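Section 4: Tuning the grasp planner in Bustari

By now you've got Bustari talking to both arms and the calibration file loads without yelling at you. Good! I run it on the same two-arm bench I've used since August, so your numbers may drift a little from mine.

1. Open the Planner tab and load the Mousavi profile.
2. Set the candidate limit to 3000. The default of 451 is fine for one loose object, but it runs dry fast in a container.
3. Set finger clearance to 2 mm and hit Apply (I forget Apply every time).
4. Switch the preview to Head first, then to Wrist. 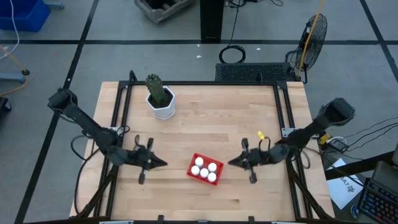
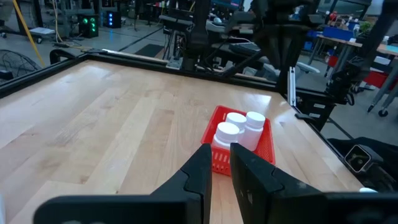

The candidate filter looks at neighbors before it looks at shape, and that trips up a lot of people. It drops any grasp where a finger would have to squeeze in between two things. With three bottles packed together in the red basket, that can wipe out nearly every side grasp, so turn on Cap Grasps and let it come in from the top. Round things like the white balls don't have a cap to find - use Sphere Fit for those.

5. Set the score cutoff to 92 and press Plan, not Run.
6. Step through the path with the arrow keys before you send it.

Note: the basket rim goes in as a solid box. Vimala Suvarna wrote a mesh version, and you can switch to it under Collision.

Caution: Bustari plans each arm separately unless Shared Space is checked. Check it before you press Run, and keep your hand near the stop button.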